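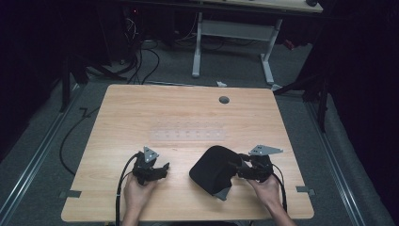
Speaker notes: Setting up a repair table in your town

Slide 1. Welcome

Sat 27 January, Flelthorpe Library, upstairs room. Say hi, let people find seats, tell them where the coffee is. Ask for a show of hands: who has something broken at home that they can't bring themselves to throw out? (Expect laughs. Wait for them.)

Slide 2. How we got going

Girklow started with one borrowed table and a biscuit tin full of screwdrivers. We had a toaster on the first morning and a line out the door by May! Tell the story of the music box here. The owner's grandmother had bought it in Minja, and it played again for the first time in years, and the whole room stopped to listen. I still get goosebumps, so go slowly and enjoy it.

Slide 3. The numbers

548 items came through last year. Lamps were the biggest group by far, then zippers, then radios. Mention that zippers are the best thing to learn first. You need pliers, a candle stub and a bit of patience, and people are so happy when they walk out with a coat that closes.

Slide 4. What it costs

Our first year came to 500 dollars, mostly for the room and the insurance. The second year was 2,000 because we bought our own tables and a proper sewing machine. Don't rush this slide. Somebody always wants to write the figures down.

Slide 5. Tables and light

My favorite slide! Pick a table at elbow height for someone sitting down. Pale tops are wonderful, you can find a dropped screw on them in a second. Put a lamp on each side so your hands don't throw a shadow on the work. Leave room for the owner to sit right next to the fixer. We want them to watch, ask, hold the flashlight, have a go.

Pass around the parts tray (the muffin pan one, with the lid).

Slide 6. Saying no

Microwaves: we don't open them. Same for anything with a swollen battery. Have a kind sentence ready and a printed list of places that will take the item. Read ours out loud if there's time.

Slide 7. Flosto

The free booking sheet we made, called Flosto. One row per item: what it is, what's wrong, who looked at it, did it get fixed. Show the blank version first and then the filled one. Paper copies are by the door.

Slide 8. Try it

Hand out the broken flashlights, one per pair. Give them ten minutes and walk around the room. Most of the faults are dirty contacts, but don't tell them that yet!

Questions after. The room is ours for 60 minutes in total, so start packing the tools while people are still chatting.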